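Two Arms, One Cap: Learning to Stack Soft Things from Demonstrations
Project report by Mabli Ifans and Darcy Perron, supervised by Birgit Kramer

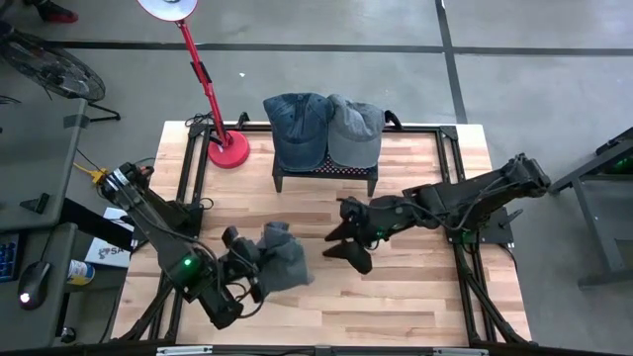

Why does a cap need a different method than a block?
A block keeps its shape when you grab it, so one good grasp point is enough. A cap folds and sags as soon as it's lifted, and the policy has to keep looking at the cloth the whole way to the stand.

We loved this problem from the first week! Our setup has two arms over a wooden tabletop, with a small black stand near the far edge where the caps go. The task sounds tiny (pick up a cap, open it out if it's crumpled, set it crown-up on the stand), but there are so many ways for fabric to surprise you.

We recorded 300 demonstrations by teleoperation and trained two policies. The first, Vi, predicts one action at a time. The second, Korkow, predicts 14 actions at once and then looks again. Everything else stayed the same: same training data, same starting poses, same time limit.

Each policy got 144 test trials. Vi finished 61 of them and Korkow finished 98, a much bigger gap than we had bet on. Most of Vi's failures came at the handover, where it would hesitate between the two arms until time ran out. Korkow hardly ever hesitated, but it did sometimes let go too early with the brim folded under.

Next we want to try beanies (no brim to find!) and shorter action chunks near the stand. Thanks to Idris Landeg for rewriting our logging script on a Friday night.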